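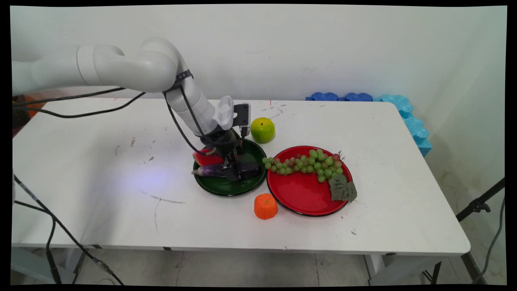
アームの練習台。緑の皿のなすのところに手先が下りている。右の赤い皿はぶどう

2021-08-21　文・Su-chen Kuo

夏のプロジェクト報告：盛り付け場にアームが来たら、人の仕事はどう変わる?

行ってきました、アライ(Arai)の惣菜工場! ゼミの夏プロジェクトで「自動化と職場」というテーマをもらって、最初は本を読んでまとめるつもりだったんですが、先生に「現場を見ないと書けないでしょう」と言われて、あわてて受け入れ先を探しました。三つ断られて、アライだけが「朝早いけどいい?」と返事をくれたんです。朝、ほんとに早かったです(始発で行って、それでも更衣室では最後でした)。

アライは仕出し弁当と、スーパーに並ぶ惣菜パックを作っている会社です。わたしが入れてもらったのは盛り付け場と、二階にある練習部屋。アームは二月に入って、動かすソフトはZiloという会社のものを使っています。いまのところ生産ラインには出ていなくて、二階の白い机の上で、野菜や果物を相手に皿のものをつかむ練習をしている段階でした。

机の前に立つまでは、もっとピカピカした実験室みたいなところを想像していたんです。でも机には落書きみたいな線やこすれた跡がついていて、アームの途中には黒いバンドが巻いてあって、ケーブルが垂れていて、けっこう手作り感があるんですよ。手首のところには3Dプリンターで作った白い部品と小さなカメラもついています。壁ぎわには青いスポンジっぽいブロックまで並んでいて、なんだか急に親しみがわきました。

■誰が教えているのか

いちばん聞きたかったのがこれです。アームに動きを教えているのはエンジニアの人だと思い込んでいたら、盛り付け場のパートさんたちでした。四人が交代で二階に上がって、操作用の装置を手で動かし、それに合わせてアームが動く。その記録をためて、あとで学習に使うんだそうです。

一回の当番は30分。「短いですね」と言ったら、やってみなさいと笑われて、やらせてもらいました。いやもう、肩がガチガチになります! 自分の手なら考えずにつまめるものが、指が二つ分遠いところにあるみたいで、奥行きがぜんぜんつかめない。なすは丸いところを持つとくるっと逃げるし、ぶどうは房のどこをはさめばいいのか最後まで迷いました。わたしの記録は全部「使わないフォルダ」行きです。当然ですね。

当番の人に聞くと、なすは真ん中よりちょっとヘタ寄りがいいとか、皿のふちに手先を当てないように一度まっすぐ上げてから横に動かすとか、細かいコツがどんどん出てきます。そのコツ、盛り付け場で新人さんに教えるときには言ったことがなかったそうです。「見てればわかるから」で済んでいたのが、機械相手だと言葉か動きにしないと伝わらない。おかげで新人さん用の紙も書き直したと聞いて、わたしはここで一気にメモが増えました。

■よくなったこと、たいへんになったこと

会社が目標にしているのは、重くて単調なところから先にアームに渡すことです。盛り付け場の仕事は立ちっぱなしで、同じ向きに体をひねり続けるので、腰と手首を痛める人が多いんだとか。二階の当番の日は座れるから楽、という声がけっこうありました。

ただ、楽になった人ばかりでもないんです。当番が抜けているあいだ、下のラインは残った人で回すことになります。応援の人を入れる日と入れない日があって、入れない日は「上は涼しくていいよね」という空気になる。当番の人もそれがわかっているから、下りてくると休憩を短めにして戻っていました。このあたりは会社の説明資料にはまったく書いていなくて、休憩室で麦茶をもらいながら聞いた話です。

それから時給のこと。二階の当番には手当がつきません。教える仕事なのに?とわたしは思ったし、そう思っている人も中にはいました。工場長さんに質問したら、「試験期間だからまだ決めていない」というお返事。決まっていないまま二月から夏まで来ているのは、ちょっと長いんじゃないかなあと思います(工場長さん、読んでいたらすみません)。

■アンケートをとってみた

話を聞けた人だけだとかたよるので、紙のアンケートもお願いしました。配ったのは従業員さん60人です。質問は短くして、裏は自由記入欄だけにしました。

選択式のほうは、わたしの作り方がまずかったです。「自動化に賛成ですか」という質問を入れたんですが、「何の自動化?」「洗い場なら大賛成」「ごはんをよそうのはもう機械だけど、それも入る?」と余白に書かれてしまって。そうなんです、ごはんの盛り付け機はずっと前から動いていて、みんなそれを自動化だとは呼んでいないんですよね。だから賛成・反対の集計は、この報告には載せないことにしました。先生には怒られるかもしれません。

そのかわり自由記入欄がすごくて、何度も読み返しました。いくつか、許可をもらって引用します。

「機械に負けるとは思わないけど、機械に合わせて並べる仕事になるのはいや」
「夜の仕込みを代わってくれるなら今日からでもいい」
「アームが落としたものを拾うのは誰の仕事か決めてほしい」
「自分の動きが残るのはちょっとうれしい」

三つ目は、読んだときは笑ってしまったんですが、あとから効いてきました。人が落とせば落とした人が拾うのに、機械だと近くにいた人が拾うことになる。そういう名前のない用事が、ラインに出したあとでどれだけ増えるのか。いまの計画書には作業時間の見積もりはあっても、拾う・拭く・直す・呼びに行く、の時間は入っていませんでした。

■よその会社との比較(少しだけ)

アライだけで話をまとめるのは不安だったので、Drorkitzにもオンラインで話を聞きました。こちらは部品の袋詰めをしている会社で、アームはもう現場に出ています。操作を教えるのは専任の人で、現場の人は出来上がった機械を受け取る側。立ち上がりは早かったそうです。でも困ったときにどこをどう直せばいいのか現場ではわからず、止まるたびに専任の人を待つ。止まった回数の記録を見せてもらったら、入れてからの合計が333回でした。多いのか少ないのか、業界の人に聞かないとわたしには判断できないんですが、待っている人の顔は想像できます。

アライのやり方だと時間はかかるし、ラインにしわ寄せも出ます。そのぶん、アームがどこで失敗しやすいかをパートさんたちが体で知っているんですよね。わたしがもたもたしていたときも、横から「今の、皿に当たるよ」と声が飛んできて、ほんとに当たりました。カメラの映像を見なくても音でわかるそうです。すごくないですか?

■わたしの考え

始める前は「仕事がなくなるかどうか」を書くつもりでした。いま書きたいのはもっと小さいことで、当番の抜けた穴を誰が埋めるか、教えた人にお金がつくか、落ちたものを誰が拾うか、です。このあたりを試験期間のうちに決めておかないと、ラインに出した日から、なんとなく気のつく人のところに全部集まってしまう気がします。

工場長さんには、次の二つをお願いとして渡してきました。当番の時間には必ず応援を入れること。手当の話を、従業員さんも入った場で一度すること。応援のほうは「検討します」、手当のほうは「本社に上げます」とのことでした。返事が来たら追記します!

反省点も書いておきます。夜勤の人に直接会えていません(アンケートの回答だけです)。アームの性能の話はほとんど理解できず、Ziloの技術資料は途中で挫折しました。それと、わたし自身が二階の当番をもう一回やりたくて通った日があり、観察としてはあまり公平じゃないです。なす、次はつかめると思うんですけどね。

受け入れてくださったアライのみなさん、オンラインで長々つきあってくださったDrorkitzのみなさん、ありがとうございました。

最近の報告
・倉庫の歩数はどこへ消えた? Skimovの棚搬送を見学して
・セルフレジのとなりに立つ人の一日
・夏プロジェクト中間発表のまとめ
・アンケート用紙の作り方、失敗集

お問い合わせ：ゼミ報告ページ編集係まで　|　© 2021 自動化と職場ゼミ　|　ページの先頭へ戻る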